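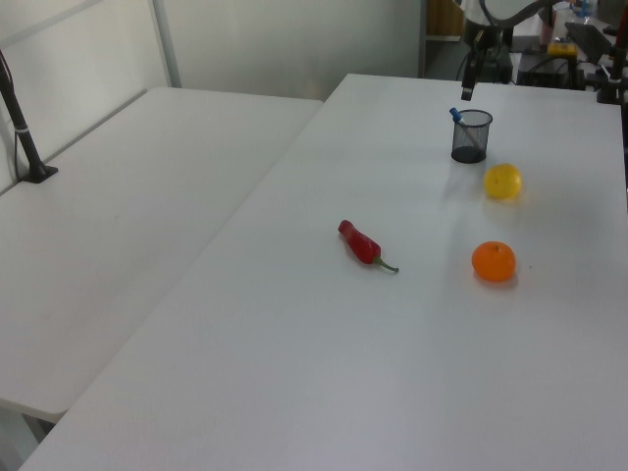
Print this page | E-mail this page

Arkivdale Community Credit Union
Small Loans Project: Progress Report to the Anden Fund

Dear Carol,

Thank you again for your patience over the spring, and for the kind note you sent Meifang when she took over the loan desk. She has pinned it up by her phone. I promised you a proper account of where your money has gone, so please forgive me if I go on a bit.

We have now taken 576 applications for the small household loan, and 356 of them have been approved and paid out. Most of the rest were turned down on income, but a good many people simply changed their minds after sitting down with Shazia to go over their budget, and we count that as time well spent. Car repairs are still the most common reason for borrowing, with rent deposits close behind.

Repayments are holding up well. At the end of May we had 19 loans more than a month behind. Shazia has spoken with every one of those borrowers, and six have already agreed to a new payment plan. I would have liked that number to be higher by now, but some of these folks work odd shifts and are hard to catch on the phone, so she has started staying until 7 p.m. twice a week.

The move to the Buvow loan system was slower than I told you it would be. Old account numbers from the Matos branch came across with the leading zeros missing, and Dagim had to match them up again by hand (he was very good-humored about it!). Statements are going out correctly now, and members can see their balance online.

We are a little under budget on printing and a little over on staff training, and with your agreement I'd like to move the one to cover the other. The revised budget sheet is with your office.

Over the summer we plan to open the loan to members who joined less than a year ago, with a lower limit to begin with. Meifang is drafting the rules and would be glad of your thoughts before they go to the board.

With warm thanks from all of us,

Kieran Treloar
Lending Manager

Contact us | Copyright Arkivdale Community Credit Union | Back to top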